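From: Wenche Blomqvist
To: Skindale Shared Workshop, members list
Date: May 30, 2024
Subject: Re: Two-arm table setup, simulation before hardware

Dear members,

Thank you to Heino for his questions, which are quoted here with my replies.

On May 13 Heino Kairys wrote:
> Before bench time is assigned to the two-arm build, could the
> group confirm that the simulated table is in use? I would also
> like to know whether the hands will be tested on dishes and
> cans, or on plain blocks only.

The simulated table is in use. It is rendered with both arms and both hands, and the objects on it are household ones: plates, a cup, a donut on a tray, an apple, and a Pepsi can lying on its side. Plain blocks will be kept for calibration.

> What is the limit on unattended runs?

Unattended runs are limited to 1000 trials per session in simulation. The workshop computer has now completed over 2000 trials in total. No unattended runs are permitted on the physical arms.

> Who approves the move to hardware?

Tõnu Rimkutė and Sigita Raudsepp must both approve it in writing. Their approval will cover the wrist mounts, the emergency stop and the wiring of the Plulberg controller. The right wrist mount is still to be reprinted, as the first one was 3 mm too narrow.

Members who wish to add objects to the simulated table should send the model files to me with the dimensions stated in millimeters. Please do not edit the shared copy directly.

Regards,
Wenche Blomqvist
Automation Group, Skindale Shared Workshop

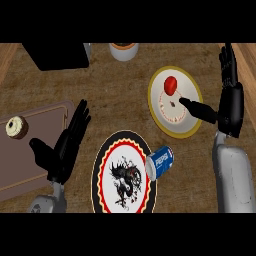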